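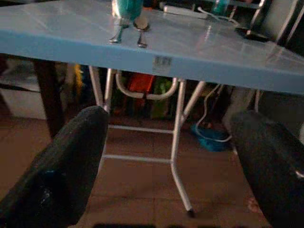
Wrist cam view, blue folding table, fingers wide open.

Ok quick one before dinner. Week three of teaching the arm to pick up cutlery and I have learned mostly that I am bad at picking up cutlery.

Setup for anyone who missed the last post: I hold the leader handle, the arm follows, everything gets logged, later the policy tries to copy me. I drive from the laptop using only the wrist view. No peeking over the screen. That was Elfriede Steinbach's rule and I hated it for two days and now I think she's right. If I look at the table with my own eyes I use stuff the arm can't see, and then the recordings are full of moves that make no sense from the camera. The arm just sort of knows where the spoon is. Except it doesn't, I did.

So now I start every demo low. Like in the shot up top, fingers below the table edge, mostly looking at tile floor and table legs, the two metal utensils way up near the top. Then up, back a bit, tilt down, over the edge, and only then go for a handle. It's slow. Adds maybe four seconds a run. But I want it to learn the coming-up part as well as the grab, becuase in the old set every single run started parked right above the target and the policy was useless from anywhere else.

Numbers. 88 demos kept so far. I wanted 2000 when I started, ha. Lev Yatsenko keeps telling me that 88 good ones beat a pile of sloppy ones and he's probably right but he also has a job where other people do the driving.

What I throw out:

Anything where I stopped to think. You can see it in the log, the arm just hangs there, and the policy loves to copy a hang. First version would rise up to the table and freeze. Forever. Very good imitation of me.

Anything where I bumped the table edge. That thick front edge is right in the way when you come up from underneath, and my hand wants to cut the corner. Lost a lot of runs to that.

Anything where I pinched a handle twice. One clean close or it goes in the bin. The handles are narrow and curved and they like to roll off the pad, so I now come in square across the thin part and go down further than feels ok. Pads are soft, they can take it.

What I keep, even though it's ugly: the ones where I drift off and correct. Small drift, small fix. Tried a batch with only perfect runs and the thing had no idea what to do when it was 3 cm off, it just sailed past and closed on air with total confidence.

Glare is the other pain. The top is glossy and there's a bright streak toward the right side, and shiny metal on a shiny table is not a great idea, I know. I could throw a cloth over it. Not going to yet - if it only works on a cloth then it only works on a cloth. Same reason I leave the rest of the stuff out, the power strip, the green bottle, whatever's piled up underneath. Lev says clear it all. Elfriede says leave it and move it between runs. Going with Elfriede, but I keep forgetting the moving part, so half my demos have everything sitting in the same spot. Need to write that on my hand or something.

Also switched the leader handle over to the Okley grip and my wrist is much happier. The old one had a trigger that needed a real squeeze, and by run thirty I was closing late every time. You could plot how tired I was. The new one is light, almost too light, closed by accident a few times. Got used to it by the second evening.

Hand guiding I've given up on for this task btw. Grabbing the arm and pushing it through the motion feels great and is way faster, but my own arm ends up in the wrist view half the time, and I dont want it learning that a sleeve means go left. Fine for plain waypoints. Not for this.

Next: train again overnight on the 88, try it in the morning from the low start. If it makes it over the edge without hitting I'm calling that a win, forget the grab. Then utensils pointing the other way, which I have recorded exactly none of. Whoops.

Food's ready. Will post the log plots in December if I get them cleaned up.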